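Die Fähre nach Grengate

Eine Erzählung

Meine Großtante hat ihr ganzes Leben lang Briefe an eine Stadt geschrieben. Ich meine wirklich an die Stadt, denn auf den Umschlägen stand in ihrer runden, etwas nach hinten gekippten Schrift nur: An Grengate, und darunter der Name des Landes, und dann klebte sie eine Marke darauf und ließ den Umschlag in der Kommode verschwinden, in der obersten Schublade, zwischen den Tischdecken für Ostern und den Tischdecken für Beerdigungen.

Von dieser Schublade wusste die ganze Familie, und die ganze Familie tat so, als wüsste sie es nicht, so wie man eben in Familien mit den Schubladen älterer Damen umgeht. Als Kind habe ich einmal hineingeschaut, im Juli, als alle anderen unten am Wasser waren und ich mit einem verstauchten Fuß auf dem Kanapee liegen sollte. Es roch nach Lavendel und nach dem Leim der Briefmarken, und ich bekam ein so schlechtes Gewissen, dass ich den verstauchten Fuß beinahe vergaß und auf dem Rückweg zum Kanapee ganz normal auftrat, was sehr weh tat und mir wie eine gerechte Strafe vorkam.

Wir wohnten damals in Wesitz, sie im Haus mit der Veranda und wir zwei Straßen weiter, und wer Wesitz nicht kennt, dem sei gesagt, dass man es leicht übersieht. Es liegt an einem Fluss, der im Sommer kaum Lust hat zu fließen, es hat eine Kirche, eine Sparkasse und eine Bäckerei, in der die Mohnschnecken schon um neun Uhr ausverkauft sind, und am Ende der Hauptstraße gab es den Laden Gallegos, in dem man alles bekam, was die anderen Geschäfte nicht führten: Knöpfe, Angelhaken, Schokolade in Blechdosen, Saiten für Geigen und einmal, in einem besonders guten Jahr, einen ausgestopften Reiher, der dann bis zum Schluss im Schaufenster stand und den niemand kaufen wollte. Meine Großtante grüßte ihn beim Vorbeigehen. Sie grüßte überhaupt gern.

Sie hatte bei Gallegos gearbeitet, als sie jung war, hinter der langen Theke mit den Messingschalen, und dort hatte sie, so erzählte es meine Mutter, wenn sie zwei Gläser Johannisbeerwein getrunken hatte, einen Seemann kennengelernt. Wie ein Seemann nach Wesitz kommt, zu einem Fluss, auf dem man mit Mühe einen Kahn bewegen kann, das konnte meine Mutter auch nicht erklären. Er habe einen Knopf gebraucht, sagte sie. Einen einzigen, dunkelblauen, für eine Jacke, an der schon alle anderen Knöpfe fest saßen, und er sei an drei Tagen hintereinander gekommen und habe jedes Mal gesagt, der vom Vortag sei leider doch nicht der richtige gewesen.

Am vierten Tag kam er nicht mehr. Er hatte aber einen Zettel auf der Theke liegen lassen, auf dem stand, dass er auf der Serora fahre, einem Fährschiff, das in Grengate seinen Heimathafen habe, und dass sie ihm dorthin schreiben könne, falls ihr noch ein dunkelblauer Knopf begegne. Seinen eigenen Namen hatte er vergessen dazuzusetzen.

Man kann sich vorstellen, was meine Großtante mit dieser Auskunft anfing. Eine andere hätte vielleicht gelacht, eine dritte hätte bei der Reederei nachgefragt. Sie kaufte Briefpapier. Sie kaufte es mit Angestelltenrabatt, gleich einen ganzen Karton, und schrieb noch am selben Abend den ersten Brief, und dann den zweiten, und als sie merkte, dass sie nicht wusste, wen sie eigentlich anredete, schrieb sie eben an die Stadt. Liebes Grengate, schrieb sie, heute hat es bei uns gehagelt.

Als sie starb, war ich es, der die Schublade ausräumen musste. Meine Mutter wollte es nicht und meine Cousins hatten keine Zeit, und ich glaube auch, alle hatten bemerkt, dass ich seit meiner Kindheit einen Bogen um diese Kommode machte, und fanden, es sei an der Zeit. Ich setzte mich auf den Fußboden, es war später Nachmittag, die Sonne kam durch die Veranda herein und lag auf den Dielen wie ein Hund, und ich nahm die Umschläge heraus und legte sie in Stapeln um mich herum. Es waren 576. Die letzte Zahl stand, mit Bleistift, auf dem letzten Umschlag, denn sie hatte sie alle nummeriert, ordentlich, wie man es bei Gallegos mit den Rechnungen machte.
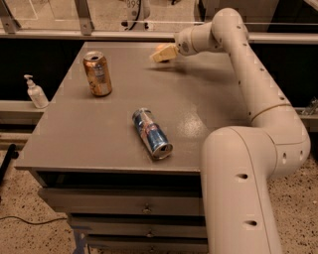 Ein heller Arm über der graubraunen Tischplatte.

Ich habe sie nicht gleich gelesen. Ich habe mir erst einen Tee gemacht, dann habe ich die Veranda gefegt, dann habe ich meine Mutter angerufen und über das Wetter gesprochen, und als mir gar nichts mehr einfiel, habe ich den obersten aufgemacht, mit dem Buttermesser, weil ich ihren Brieföffner nicht finden konnte.

Liebes Grengate, stand da, die Mohnschnecken waren heute wieder alle, aber die Bäckerin hat mir eine zurückgelegt, weil ich Geburtstag habe. Ich bin nun älter, als meine Mutter je geworden ist. Ich habe die halbe Schnecke gegessen und die andere Hälfte den Spatzen gegeben. Wie sind bei dir die Spatzen?

So ging es weiter, Brief um Brief. Es war kein einziger Liebesbrief dabei, jedenfalls keiner, den man als solchen erkannt hätte. Sie schrieb über das Hochwasser und über die neue Orgel, die tiefer klang als die alte und ihr deshalb unsympathisch war. Sie schrieb über den Reiher. Sie schrieb über meine Mutter, die als Mädchen einmal in einem Konfirmationskleid auf den Apfelbaum gestiegen war und erst herunterkam, als man ihr Pudding versprach (davon hatte mir meine Mutter nie ein Wort erzählt, auch nicht nach dem Johannisbeerwein). Und in einem der Umschläge, ziemlich weit unten im Stapel, schrieb sie über mich.

Liebes Grengate, der Junge hat in die Schublade geschaut. Er denkt, ich merke es nicht, aber er hat die Ostertischdecke verkehrt herum zurückgelegt. Er humpelt jetzt auf dem falschen Fuß. Ich habe ihm Kakao gemacht und nichts gesagt. Vielleicht liest er dir eines Tages vor, falls ich selbst nicht mehr dazu komme.

Ich saß lange da. Draußen fuhr jemand mit dem Rad vorbei und klingelte, ohne dass jemand im Weg gestanden hätte, und irgendwann war der Tee kalt und die Sonne hatte sich von den Dielen auf die Wand verzogen.

Im Frühling danach bin ich gefahren. Es ist keine schwierige Reise, muss ich zugeben, man steigt zweimal um und nimmt dann den Bus, und ich hatte mir all die Jahre etwas viel Ferneres vorgestellt, mit Palmen womöglich. Grengate hat keine Palmen. Es hat einen Hafen, der für die großen Schiffe zu flach geworden ist, ein paar Gassen, in denen die Wäsche quer über die Straße hängt, und etwas mehr als 3000 Einwohner, so stand es auf einer Tafel am Busbahnhof, und darunter hatte jemand mit Filzstift geschrieben: und eine Katze. Die Katze habe ich dann auch gesehen. Sie saß auf einem Poller und schaute zur Mole hinüber, als erwarte sie von dort eine Lieferung.

Die Serora gab es nicht mehr. Der Mann am Fahrkartenschalter musste erst seinen Vater anrufen, und der Vater wusste noch, dass sie grün gewesen war und bei Seitenwind schaukelte und dass man sie irgendwann verkauft hatte, er glaubte, nach Norden. An einen Matrosen mit einer blauen Jacke konnte er sich gut erinnern. Sie hätten alle blaue Jacken gehabt, ließ er mir ausrichten. Ob er mir sonst noch helfen könne?

Ich sagte, nein, vielen Dank, und ging zum Wasser hinunter.

Dort gibt es eine Bank, von der die Farbe abblättert, gleich neben der Stelle, wo früher die Fähre angelegt haben muss, denn die dicken eisernen Ringe sind noch in der Mauer. Ich hatte die Briefe im Rucksack, natürlich längst nicht alle, ich hatte vierzehn ausgesucht und mich zu Hause zwei Abende lang damit herumgequält, welche. Den mit dem Hagel hatte ich dabei, den mit dem Pudding, den mit der Orgel und den mit der halben Mohnschnecke. Ich sah mich um. Eine Frau reparierte weiter hinten ein Netz, oder sie tat etwas anderes mit einem Netz, ich verstehe davon nichts, und sonst war da bloß die Katze, die mir gefolgt war und so tat, als sei das ein Zufall.

Ich habe mich geräuspert. Ich kam mir furchtbar albern vor und war froh um den Wind, der ordentlich Lärm machte.

Liebes Grengate, las ich, heute hat es bei uns gehagelt.

Beim dritten Brief hörte die Frau auf zu arbeiten. Beim fünften kam sie herüber und setzte sich an das andere Ende der Bank, ohne zu fragen, und legte die Hände in den Schoß, wie man es in der Kirche macht oder im Wartezimmer. Bei der Stelle mit dem Konfirmationskleid lachte sie so laut, dass die Katze auf die Mauer sprang. Ich las alle vierzehn, und meine Stimme wurde mit der Zeit besser, glaube ich, ein bisschen fester jedenfalls, und als ich fertig war, schauten wir beide eine Weile auf das Wasser, das grau war und in kleinen Stößen gegen die Ringe schwappte.

Und die Spatzen, sagte die Frau schließlich. Sie hat doch nach den Spatzen gefragt.

Das hat sie, sagte ich.

Die sind hier frech, sagte die Frau. Sehr frech. Die holen einem das Brot vom Teller, das können Sie ihr schreiben.

Ich hatte kein Papier dabei, aber sie kannte ein Geschäft, das noch offen war, hinter der Kirche, die zweite Gasse links, und sie ging ein Stück mit mir, weil man es allein nicht findet.

Veröffentlicht am 09.01.2018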